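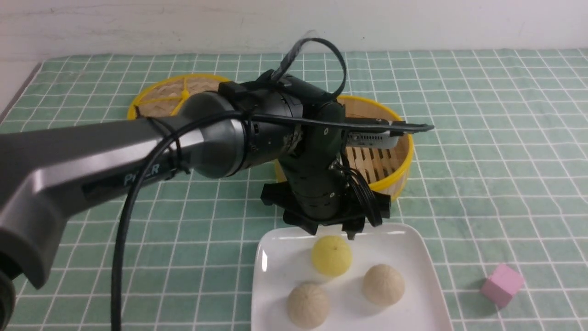
5. Running the open-day demo

Visitors love this one, so give yourself time to enjoy it too! The bun table is the most popular stop on the Holmgren tour, and once you've run it a couple of times it goes very smoothly.

5.1 Before the doors open

1. Smooth the green grid cloth with your palms. Small waves are fine.
2. Set out the steamer, its lid, the plate and the three buns.
3. Load the Mostley program and set the speed to 29 percent.
4. Put the pink cube on the cloth, clear of the steamer, and open the gripper. The wrist camera should show both fingertips and the cube to their left, with plenty of open cloth on the right. 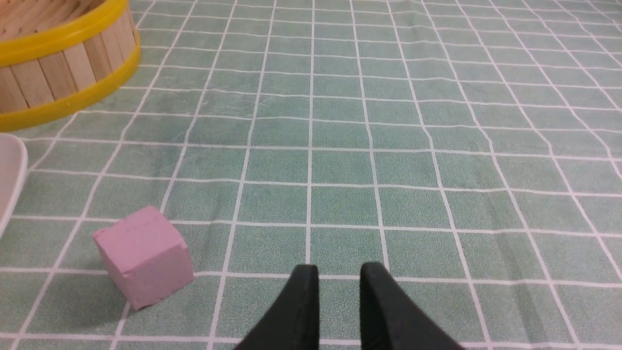
5.2 With visitors at the table

1. Keep everyone 2 meters back. Kids will creep forward (they always do!), so ask again between runs.
2. Press Start and let the arm finish before you talk.
3. Take questions, then reset the table.

CAUTION: Press Hold before you reach for a bun, the plate or the cube.

Note: Program questions go to Ermira Babić, ext. 185.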